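Do I need to descale a steam iron if I only use filtered water?
Posted in Laundry and Ironing, 5/11/23

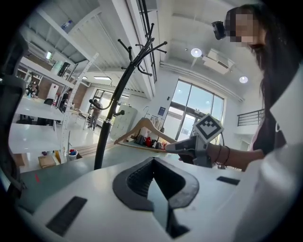 So I bought a Raller steam iron in March and I've been filling it from the filter jug ever since, because we're in Plemmont and the tap water is like liquid chalk. Kettle furs up in no time. Last night I was doing a white shirt and got a brown dribble right down the front -- gutted! I've rinsed the tank out twice and it still spits a bit on the hottest setting. The booklet says to descale every 3 months but doesn't say if that counts with filtered water. Do I bother? And can I just use vinegar, or will that wreck it?

Zoila Quispe
Yes, do bother. A filter jug takes some of the hardness out but not all of it, and if you've left the cartridge in too long it's hardly doing anything. I'm on hard water too and I mix half tap, half deionised from the car shop, which has made a big difference to mine.
I wouldn't use vinegar unless your booklet says you can. It can be rough on the seals and your shirts will smell like a chip shop. If there's a self-clean button, fill the tank, heat it to max, unplug it, hold it flat over the sink and keep the button down while you rock it back and forth. Watch your hands, the steam is fierce. Then iron an old tea towel before you go anywhere near anything white.
Brown marks can also be spray starch that's burnt on and got into the holes. Do you use starch at all? A damp cloth on the plate once it's cold will usually tell you.

grandthorpe_lad
just get a new one, mine was cheap and its been fine

Khang Khổng
Agree with Zoila on the self-clean. One thing to add -- empty the tank after every use. I used to leave mine full in the cupboard and got exactly the same brown dribble. For the shirt, try lemon juice and a bit of salt on the mark, leave it an hour, then wash as normal. Don't tumble dry it until the stain's gone.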